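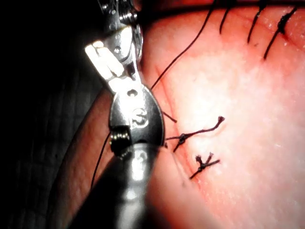 November, gone ten at night

Home late and far too awake to sleep, so I'm writing it all down while I still have it. Today was the suturing day and I loved it!

Geeta Sisodia took the morning. She runs the robotic skills course at Skoltmont and she has a habit of stopping you halfway through a sentence to ask which page of the standard you got that from. The standard is the thing we've all been grumbling about since the summer, 14 rules on two sheets, and I went in thinking it would be a long list of don'ts. I have come out a convert. Most of it is just good sewing written down by people who have watched a lot of bad sewing.

Rule 3 is the one I kept breaking. Tips in view at all times. If you can't see the tip of an instrument you don't move it, full stop, and if it leaves the picture you go and find it with the camera before you touch the hand controls again. I thought I did this already. Vernon Caron sat beside me with a pencil and made a mark every time I didn't, and by coffee he had turned the sheet over. My left hand is the culprit. It wanders off while the right one is doing something interesting.

Then thread handling, rule 6. There's no feel through the console, none at all, so you learn to judge the pull with your eyes: how the tissue dimples, whether the edges meet or pucker, whether the knot sits flat. I snapped two threads before lunch by hauling on them as if I were tying up a parcel. Geeta says everybody does, and that the rule is there for exactly that reason. Never grip the length you mean to keep, hold the part that will be cut off. The jaws bruise a thread and a bruised thread goes later, when you're not looking. I had honest-to-goodness never thought about that.

Square knots only, each throw laid down opposite to the last. Cut ends long enough to see and short enough not to get caught up in the next stitch. I do like a tidy line of knots with a little tuft on each one. It's the same pleasure as a good hem.

Lunch was soup with Remedios Gatchalian, who looks after the instruments and knows more about them than any of us. I asked her about rule 9, the one about use counts, because it had always seemed fussy to me. Every instrument has a set number of lives and the log has to match what the system says before it goes back on the tray. She explained about the cables. They run down the shaft and wind over tiny pulleys at the wrist, and they wear. A worn one doesn't always break, sometimes it just goes a bit lazy, so the tip arrives slightly after your hand does. Now I want to check everything. She has promised to let me sit in on an inspection - wrist, jaws, cables, then the whole length of the shaft under the magnifier.

The afternoon was an argument, a really good one. Derero have sent over their draft for the new helper mode, where the system would lay the throws itself and the surgeon would watch and approve. Florencio Arrieta read out the section on handing over control and we spent the best part of two hours on a single paragraph. When does the person get the controls back? The draft says "on request". Vernon wanted "at once, on any movement of the hands". Geeta wanted both, plus a rule that the machine never lets go of a needle when it hands over, it holds still and waits. I put my hand up and said it ought to say out loud what it's holding. Everyone wrote that down! I was pink with pride.

Where we got to, more or less: one person named as in charge before the mode is switched on, and said aloud. No starting a new stitch without a fresh yes. Hold still on any doubt. Every handover recorded, including the dull ones. Florencio is typing it up and it goes to Lorna Sebastian for comments, and she'll cross out half the adjectives.

I did one last row before they switched off, with Vernon and his pencil again. Fewer marks. Still the left hand.

To do: reread rules 3 and 6, find my good glasses, email Remedios about the inspection, take Geeta's pen back.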